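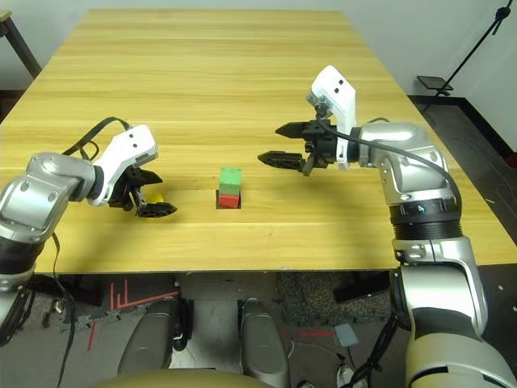

Issue 281

Two Arms on One Table: Living With the Drundeck Gripper Kit

Reviewed by Kiran Yadav

I've wanted a proper two-armed setup in our shared shop for years, and now that I've had the Drundeck gripper kit bolted on through most of the winter, I can say I'm completely hooked. My benchmates Urmila Bhatia and Deepak Sisodia did half the wiring with me, so their opinions are mixed in here too (Deepak's are the grumpy ones).

The kit gives you a matched pair of parallel two-finger grippers, the wrist camera mounts and the screws. You bring the arms. You also bring the cable management, and I'd set aside a whole evening for that. We ran ours over the top of the wrist housings, which keeps the lines away from the fingers but leaves a fair amount of slack to think about when an elbow bends.

Fitting the first gripper took me the better part of an afternoon. The second took 80 minutes, and most of that was me hunting for the right hex key! The instructions are short and the drawings are good. I did wish the screw lengths were printed next to each step — they're on a separate sheet at the back, and I found it after I'd guessed.

What sold me is how easy the fingers are to live with. They open wide, the tips are beveled, and coming in on a small block from a steep angle feels natural very quickly. We use plain colored cubes for nearly everything: red on the square pad, green on red, yellow waiting its turn. It sounds like nursery school, and I have lost entire weekends to it. 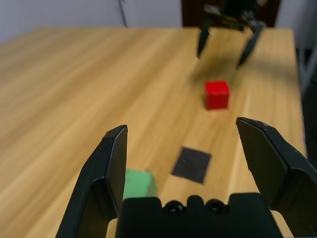

Fingers open, red cube up ahead, the other gripper over the far end of the table.

The wrist view deserves its own paragraph. You get both fingertips in the picture all the time, so you always know where your own gripper is, and the other arm shows up as it swings through. Fast moves do smear. Anything tucked close behind a finger gets hidden too, so I lean on the head view for the approach and switch to the wrist for the last bit. Urmila works entirely from the wrist and is better at it than I am.

Gripes? The fingers pick up scuffs. So do the blocks, come to think of it. The black finish also makes the gripper body hard to read in shadow, and we ended up moving a lamp. Habibur Cassim, who runs the Kalix arms on the next bench over, thinks the whole thing is a little bulky for close two-handed work, and he has a point when both grippers want the same corner of the table. You learn to park one and let the other finish.
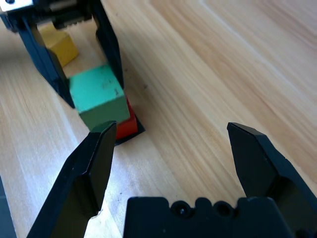 Stacking With Both Arms

Start with one arm holding back, fingers open, and let the other do the placing. Go slow on the way down. A cube that's tilted in the grip will usually go on crooked, so I lift, straighten and try again before letting go. I give the kit 8 out of 10, and Deepak says 5 until they fix that screw sheet.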